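Working rules for robot cells that take computers apart

I have been asked several times to set down the rules we follow at Tralley when a robot arm works inside a desktop computer. What follows is the version in use since November. It replaces the shorter note I published here earlier, which dealt only with guarding and said very little about the work itself.

The rules apply to any cell in which an arm enters an open case to remove, fit or handle a part. They were drafted by Rebecca Parisi and me, and Ermanno Fontana of Galli reviewed them before they were adopted. They do not replace the risk assessment for the cell, which must be completed separately and signed by the person in charge of the site.

Preparing the computer

The computer is to be disconnected from the mains before it is brought to the platform. The power lead is removed from the machine altogether and kept away from the cell. Once the lead is out, the power button is held down and the machine is then left for 20 minutes before the side panel comes off. The power supply unit is never opened, by hand or by the arm.

The tower is laid on its side with the interior facing upwards. Loose screws are taken out of the case and placed in a lidded tub. Cables that cross the working area should be noted on the job sheet, as a gripper finger can catch a loop of wire well before the force limit is reached.
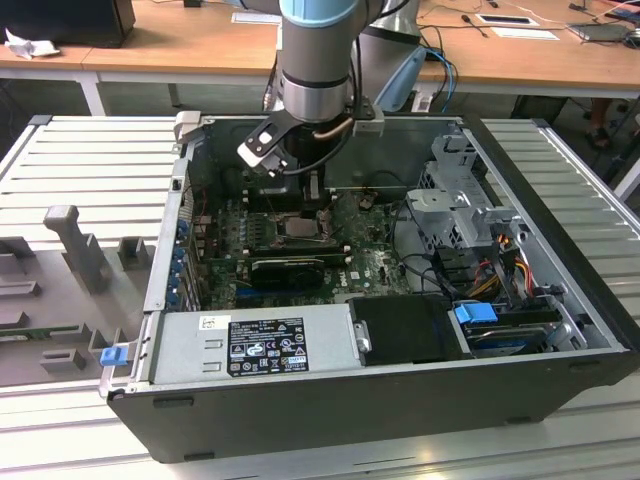 Speed inside the case is limited to 3 per cent of the arm's rated maximum. We began at 6 per cent and reduced it after a trial at Hiklow, where a connector was bent during an otherwise correct approach. Outside the case, the normal limits for the cell apply. The change from one limit to the other must be made by the program and must not depend on an operator remembering it.

Approach and withdrawal are to be vertical wherever the shape of the case allows. A sideways move below the level of the case wall requires its own entry in the program notes, with the name of the person who checked it.

An open processor socket calls for particular care. The contacts are fine and cannot in practice be repaired on site. No tool, finger or part may be carried across an open socket if another path is available. Where no other path exists, the part is to be raised clear of the case wall before the arm moves across.

Handling of parts

A part in the gripper is treated as a part that may be dropped. Hands stay out of the case for as long as the gripper is closed on anything, including during a pause. If a part has to be taken from the gripper by hand, the arm is first put into a protective stop and one person only carries out the task.

Gripper pads are inspected at the start of each shift and replaced after 400 cycles, or sooner if they show wear. Ermanno considers this figure cautious. I agree with him, but pads are cheap and we see no case for raising it at present. 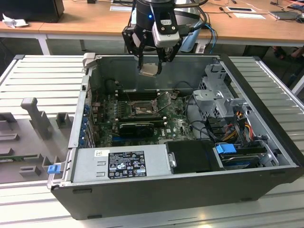

Page last changed: November, 16:40

Cables and the wrist

Cables running from the wrist must have enough slack for the full range of movement and no more. They are checked with the arm at its lowest working position, where a loop is most likely to touch the work. Ties are to be replaced whenever they are cut, even for a short test.

Where a camera is fitted at the wrist, its bracket counts as part of the tool. Its outline must be entered in the collision model. At Wandemum this step was missed when a bracket was changed, and the mistake was found only during a slow run.

People near the cell

Anyone may sit or work in the same room, provided that they remain outside the marked area while the arm is under power. Visitors are told where the stop buttons are before the first movement of the day. The operator keeps one stop button within reach and does not leave the cell while a program is running.

Records

Each job sheet gives the model of the computer, the program version, the state of the pads and any stop that was not planned. Unplanned stops are recorded even when no damage resulted – Rebecca reads these sheets every month, and most of the changes to the rules have come from them.

Two points remain open. The first is whether the waiting time should differ between types of power supply. The second concerns earthing of the gripper fingers, on which Galli and Tralley have not yet reached a common view. Until they do, the stricter Galli wording applies at all sites.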